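Skendia: Series Two
Progress report to the Hirnmont Fund, covering the period to the end of March

1. Summary

Gullel Productions is pleased to report that scripting of the second series is complete and that filming has begun on the first block. The production remains within the terms of the award. One episode has been moved in the running order, as set out below, and the Fund's agreement to that change is requested.

2. Scripts

All scripts have been delivered and read by the broadcaster. The shooting scripts come to 829 pages in total. The main storyline, in which the crew of the Skendia learn that the colony on Bech has been receiving their distress call for three generations, now runs across the whole series. In the outline submitted with our application it was resolved by the midpoint. The broadcaster asked for a longer arc and we consider the scripts stronger for it.

The episode set wholly in the cargo decks has been moved from fourth to seventh. Its closing revelation about the navigator depends on events on Bech which viewers would not otherwise have seen.

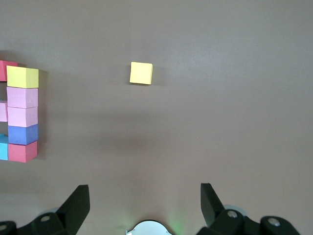
Planning of the first block was carried out jointly by the script and production departments. Episodes were grouped by standing set, so that all material on the bridge and in the infirmary is filmed before the Bech exteriors. Colours were agreed for the groups, and the same colours are used in the call sheets. Revised pages continue to be issued on white paper with the date of issue in the header.

3. Filming

The first block has so far taken 19 shooting days. The bridge set has been rebuilt with a working upper gallery, which has removed the need for several effects shots. Two scenes in the infirmary must be filmed again owing to a fault in the sound recording. The cost will be met from contingency.

4. Visual effects

The effects schedule lists 1287 shots, of which 100 have been approved as final. Work on the ship's arrival at Bech is behind schedule pending approval of the design for the orbital ring.

5. Matters for decision

The Fund is asked to approve the revised episode order and to note the position on effects.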